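Can a robot do the fiddly jobs yet? Notes from the workshop bench

If you've been reading this newsletter for a while you'll know I have a soft spot for robot hands.
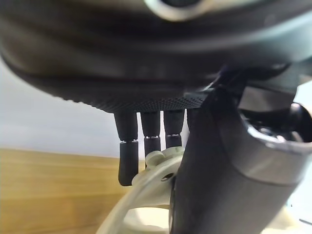 Arms don't do much for me any more. Arms have been good for decades – they've been welding car doors and stacking pallets since before I could drive. Hands are where the fun is, and this has been a very good year for hands.

The question I get most often from readers is some version of "when will it do my dishes?" Fair enough. I'd like to know too. But I think the better place to look is the boring middle ground between a factory and a kitchen: small shops that fix things, pack things and put parts together. The jobs there look a lot like chores. Pick up an odd-shaped plastic piece, turn it the right way, hold it still, let go at the right moment. A ten-year-old can do it while watching telly.

I spent a Wednesday afternoon at Rolby, a small repair and assembly shop that has been trying out fingered hands on its benches alongside the usual two-jaw grippers. They had me hooked within five minutes. What strikes you up close is how much machinery goes into something we do without thinking. Every finger has joints, the joints have to agree with each other, and then the wrist has to put the whole lot in the right spot without bumping the thing it's meant to pick up. When it goes well it's lovely to watch. When it doesn't, you get a very expensive way of knocking a part onto the floor.

The shop keeps a tally of its trial picks, bless them. Out of 1165 tries on mixed plastic parts, 491 ended with the part where it was supposed to be and facing the right way. That's well under half, and I can already hear some of you groaning. I came away cheerful! These were mixed parts, curved ones and flat ones and ones with bits sticking out, laid down any old how. The old grippers were never even put on that job, as they'd need a special tray for each shape and somebody to fill the tray. Which is the job.

Curves are the hard bit. A square box gives you two flat sides to squeeze, and a simple gripper is happy with that all day. A rounded part wants to roll or swing as soon as you touch it off-centre, so the fingers need to arrive at nearly the same time and push with nearly the same force. Pale, shiny plastic makes it worse for the cameras, which can lose an edge against a light wall. The crew at Rolby spend a surprising amount of their week fussing with lamps.

Speed is the other sore point. A person at the next bench gets through 3 parts in the time the hand takes to line itself up for one. The hand doesn't get bored, true, but it does stop and wait for help, and then a person has to walk over. I'd like to see someone publish the number of walks per shift. It would tell us more than any demo reel.

So, the home. Bendum has been showing a laundry folder that copes nicely with towels and sulks at fitted sheets (don't we all). Jaidee is working on a machine that unloads the dishwasher, and I'm told it's fine with plates and mugs and hopeless with the cutlery basket. My own guess is that we'll see a decent single-chore machine in ordinary houses well before we see one that wanders from room to room tidying up. I'd be delighted to be wrong about that.

One more to watch. Florex plans to put 1000 hours of hand trials online in November, failures included, and free for anyone to look through. I'm more excited about the failures than the rest of it. A drop or a fumble tells you where the fingers were, where the part was, and which of the two the machine had wrong. I'll go through as much of it as I can stand and report back in the next issue.

If you work somewhere that has one of these hands on the floor, even just on trial, please write in and tell me what it's been given to do. Small, dull jobs are especially welcome, and I'll happily leave your workplace's name out if you'd prefer.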